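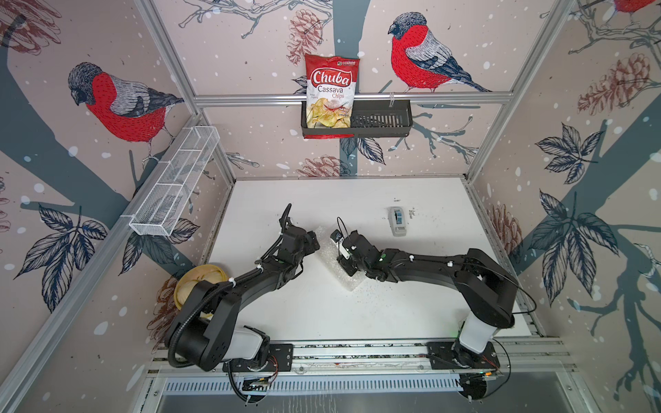 No. 314

I have reached the age where I have opinions about foam. The white kind, specifically, the kind that arrives in a block around something fragile and leaves as crumbs. You can wipe a white table down, turn around to put the cloth away, and when you turn back there's more of it. I don't know where it comes from. I suspect it breeds.

The table was supposed to be my November project. Sand the scuffs, maybe a fresh coat of something from Datthorpe, and be done by supper. I got as far as looking at the scuffs. There's a cluster of them near the middle that I've decided is character, because the alternative is a Saturday's worth of elbow grease and I have podcasts to ignore.

The wallpaper, on the other hand, I will defend to anyone. Bullfinches, pine cones, a bit of snow on a pale pink ground. Rezaul Selvanayagam, who has been rude about my colour choices since university, called it "a Christmas tin turned inside out" and then asked where I'd bought it. (Pollari, end of roll, 40 dollars, and no, there isn't any left.) I papered right into the corner and up to the metal post, and the pattern very nearly lines up. Don't go looking for where it doesn't.

So, instead of sanding, I tidied. These are my findings.
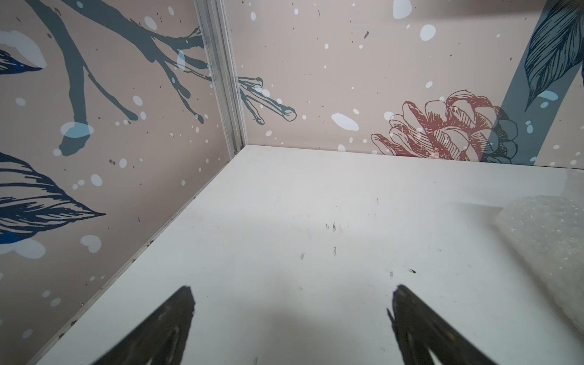

On bubble wrap

There is no good way to store it. Fold it and it unfolds. Roll it and it sulks in a corner, slowly getting bigger. Freya Mapplebeck keeps hers flat under the guest bed, and I have slept on that bed, and every time I turned over it sounded like somebody eating celery. I keep one piece out for wrapping and the rest goes in a drawer that no longer closes.

I did try the grown-up approach and order a proper dispenser box from Catterall. It came wrapped in bubble wrap. I sent it back out of principle, which cost me more than the box.

On snacks in a work area

I am against them in theory. In practice there's a black shelf basket on the back wall with half its length going spare, and an empty half-shelf is just an invitation. The white wire one on the left is hung at a slant. I've tried a level on it. I've tried not looking at it. The second one works better.

The steamer came out too, since it's a nicer bowl than any of my bowls, and I'm told bamboo likes to be used. Dusting around two buns takes a steadier hand than I'd expected, and so does keeping foam off them. My current policy is that food lives on the left and mess lives everywhere else — a system that relies entirely on the mess being able to read.

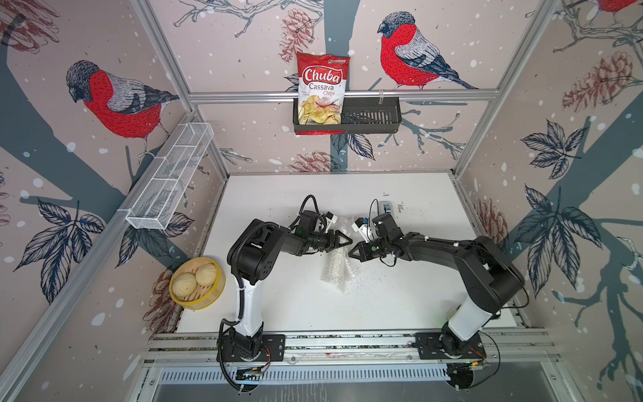

Buns left, bubble wrap centre, cassava chips on the upper shelf.

The sanding has been moved to next month. Freya has offered to lend me her sander if I take some of the bubble wrap off her hands, and I'm thinking it over.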